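The Open Day at Prollden

Leena Oksanen arrived forty minutes early because she did not trust the bus. The guard at the gate gave her a sticker with the date on it, November 6, 2023, and an empty line for her name. She wrote the name carefully, and then she saw that the pen had leaked on her thumb. All that day she left small blue marks on things.

The letter was in her bag. It said that Prollden, the company which made the software for the robot arms, was opening its building to the families of employees and to "interested neighbors." Leena was not family and she was not really a neighbor. She had cooked at the Nguyen canteen for many years, and in June the canteen had signed a paper with Prollden. After the paper there were meetings. After the meetings there was this letter, with a handwritten line at the bottom: Please come, I would like you to see it. H.

H. was Hiếu Đoàn. He had eaten at her counter when he was a student and had no money, and she used to give him the corner of the rice dish, where it was dark and crisp. Now he had a badge on a string and he walked quickly toward her across the lobby.

"You came," he said.

"I said I would come."

"You said you would think."

"Well, I thought, and then I came."

He laughed and took her coat. He did not know where to put it, so he carried it on his arm for the next hour like a waiter.

There were more visitors than she expected. A woman gave out paper cups of tea from a folding table, and children ran between the chairs. On the wall was a large map of the building, with the rooms named after rivers. A tall man in a gray jacket stood in front of the map and studied it with his hands behind his back. Leena knew him. He was Mansa Gbeho, who bought the vegetables for the Nguyen canteen, and they had argued about the price of onions maybe one thousand times.

"They invited you too," she said.

"They invited everybody who can complain," said Mansa. "It is polite of them."

The demonstration was in a room without windows. There were rows of chairs, and in front of them a big screen and a desk where a young man was already sitting. Hiếu explained in her ear that this was Crisóforo Valdovinos, and that he was the best of their operators. Crisóforo wore gloves with thin cables on them. He did not look at the audience. He looked like a man who waits for the dentist.

"Where is the robot?" asked a boy in the first row.

"The robot is in the computer today," said a woman who came out from behind the desk. She was small, with short white hair, and she spoke without a microphone although there was one. "My name is Myung-ja Yeo. I lead this group. Before a real arm touches a real plate, we do the work in a simulation. We call this table Planport. In Planport a dropped bowl costs us nothing."

"And how many bowls have you dropped?" Mansa asked loudly.

She looked at him with interest. "In the first month, 943."

People laughed. Mansa did not laugh, but he wrote the number on the back of his letter.

The screen became bright. Leena had to close her eyes a little. She had imagined something like a film, with steel and sparks, and it was only a table with food on it. It made her feel strange to see it from above, as if she stood on a ladder in somebody's kitchen.

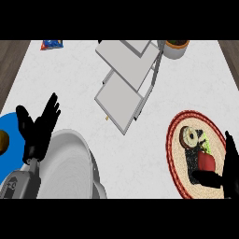

"It is a very clean kitchen," she whispered.

"Nobody eats there," Hiếu whispered back.

Myung-ja Yeo explained the task of the day. The arm should take one thing from the placemat and move it into the bowl. It could be any thing. The audience was allowed to choose. The children shouted for the donut, and a man behind Leena said with great confidence that it was a bagel. There was a short discussion about this. Myung-ja Yeo said that in the list of objects it had only a number, so both gentlemen could be happy.

"The pepper," said Leena.

She had not planned to speak. The ink on her thumb was now also on her cup.

"Why the pepper?" asked Myung-ja Yeo.

"It is round and smooth. When I teach a new person in my kitchen, I give them a pepper first. They all hold it too hard. They are afraid it will run away."

Crisóforo Valdovinos turned in his chair and looked at the audience for the first time. "That is exactly what happens," he said. He had a soft voice. "I hold it too hard and it jumps."

"Then don't hold it. Let it sit in your hand."

He turned back. He lifted his right glove and the black fingers on the screen opened. They moved slowly over the mat. Leena found that she was leaning forward, and when she looked to the side Mansa was leaning forward too, with his mouth a little open.

The first time, the pepper jumped. It went over the rings of the mat and out to the white, and it rolled in a way no pepper rolls, smoothly, like a ball on ice. The children were delighted. Crisóforo said a word in Spanish, very quietly, and somebody at the side pressed a key. Everything was back in its place.

"I would like to have this key," said Mansa.

The second time, the fingers closed and stayed closed, but the lettuce came along with the pepper. It hung down from the hand all the way to the bowl. Myung-ja Yeo asked the audience if this should count. The boy in the first row said no. He was very strict about it.

The third time, Crisóforo took off his glove, shook his hand in the air, and put the glove on again. Then he did a thing with his shoulders that Leena recognized. She had seen it in every good cook she knew – they let the weight go down from the neck into the elbows, and the knife becomes light. The fingers went under the pepper instead of around it. They lifted. The pepper sat there. It traveled over the white table, and it came down into the bowl with no sound, because there was no sound in Planport at all.

Some people clapped. Leena did not clap, because of the cup.

Afterward there were sandwiches. Myung-ja Yeo came directly to her with a plate in her hand.

"Hiếu told me that you are against us," she said.

Hiếu, who was still holding the coat, became red.

"I am not against you," said Leena. She looked for the right words. "I have 30 minutes between the breakfast people and the first lunch people. In this time I wash, I cut, I taste, and I tell one girl that she should go home because she has a fever. Your arm moved one pepper."

"Yes."

"So I am not against it. I only wonder what it will do in my kitchen while it learns."

Myung-ja Yeo ate half of her sandwich before she answered. Leena liked that she did not hurry.

"It would stand in the back," she said finally. "At Prandent, the hospital laundry, we had one in the back for a long time. It folded badly. The women there corrected it, and Crisóforo wrote down what they said. It folded 193 towels on its best day. The women did that before their coffee."

"And now?"

"Now it carries the heavy bags. This they wanted. The folding they kept."

"Did somebody ask them what they wanted?"

"At first, no," said Myung-ja Yeo. "I should have. It is the reason why Hiếu writes his letters by hand now."

Mansa came over with three sandwiches on a napkin. He wanted to know who pays for the peppers when the arm is a real one. He asked it very seriously, and Myung-ja Yeo answered very seriously, and soon they were talking about boxes and deliveries and whether 100 peppers a week was too many for practice. Leena left them there. She knew how long Mansa could talk about vegetables.

She went back to the room without windows. The chairs were empty and the table was still on the screen. Crisóforo was winding a cable around his hand.

"Was it tiring?" she asked.

"A little. It is in the wrist." He showed her where. "I cannot feel the thing, you understand. I only see it. So I press, to be sure."

"May I?"

He looked at the door, and then he pulled out the chair for her. The glove was warm inside and too big. He closed the strap. She was worried about the ink, but he said the gloves had seen worse.

She moved one finger, and on the screen a long black finger moved. She moved it back. It was late by a very small moment, like somebody who is listening to a language they learned as an adult and must first put the words in order. Leena knew this moment well. She had lived inside it for half of her life.

"Slowly," said Crisóforo.

"I know slowly," she said.

She let her shoulders go down and reached out for the pepper. Behind her she heard the door, and Hiếu's shoes, and then nothing, because he had stopped there with her coat and did not want to disturb.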